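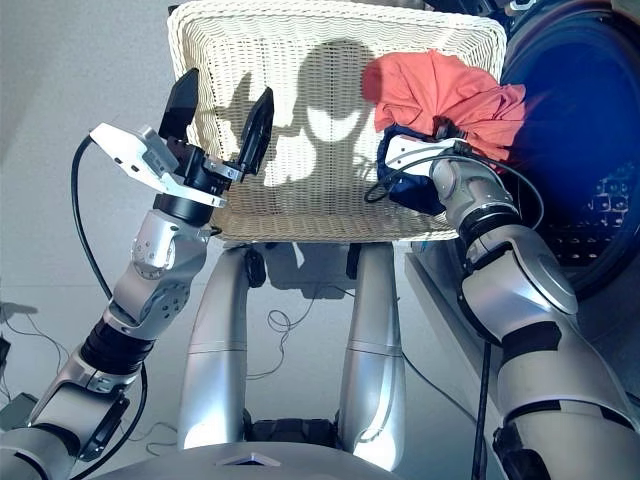 Home News Local Business Weather Contact

Wolgate water rates to rise in November

7 July 2023

Households in Wolgate will pay more for water from November after the town council voted to approve a new rate schedule. The increase will help pay for the replacement of the Faulkner Street main, a pipe that has broken three times in the past two winters.

The base charge for a single-family home will go up by $4 a month. The price per thousand gallons will also rise, with the biggest change for homes that use the most water. Customers in the lowest use band will see only the change in the base charge.

Council member Lorena Urrutia, who brought the measure forward, said the town had put off the work for too long.

"We have been patching that pipe since I moved here," she said. "Every patch costs money and every patch means somebody's street is dug up again. I would like to do it once and be finished."

The new main will serve 1268 homes on the east side of town, along with the elementary school and the shops on Cirnbridge Road. Crews will start at the pump house and work south. Residents on each block will get a letter before their water is shut off, and the town says no shutoff should last longer than eight hours.

The vote was five to two. Farah Teoh, one of the two members who voted against the plan, said she agreed that the pipe had to be replaced but wanted the cost spread over a longer period. She asked for a 20-year loan in place of the 12-year loan in the plan. That change failed.

"Four dollars doesn't sound like much until you add the trash fee and the sewer fee, and those both went up last year," Teoh said.

Town engineer Ashwin Chowdary told the council that the old main is cast iron and has rusted badly from the inside. He brought a short length of it to the meeting and passed it down the table. Flow tests this spring showed low pressure at the far end of the line, which matches complaints the town has been getting from people on the hill above Skadby Park.

Chowdary said people near the work may see brown water for a short time after service comes back on. They should run a cold tap until it clears and hold off on washing clothes until then, as the rust can leave marks on light fabrics. The water is tested before each block is reconnected.

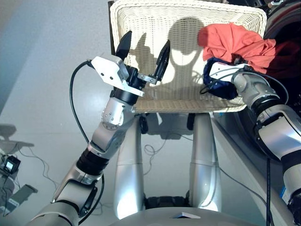 When should I do laundry if my street is on the schedule?
Plan to do it before the shutoff listed in your letter, or wait until the cold tap has run clear afterward. Use the cold tap only at first, so that rusty water is not drawn into the water heater.

Residents who have trouble paying can apply for the town's bill relief program. It gives a monthly credit to homes that meet the income limit, and the council agreed to keep the credit in place through the whole of the project. Forms are at the front desk in Town Hall and at the library. Last year 746 households received the credit.

Rekha Kandasamy, who rents on Cirnbridge Road, spoke during public comment. She asked whether landlords would be able to pass the increase on to tenants in the middle of a lease. The town attorney said that depends on the wording of the lease and that the town has no rule on it.

Work on the main is set to begin once the ground thaws next spring. The full rate schedule and a map of the streets affected are posted at Town Hall.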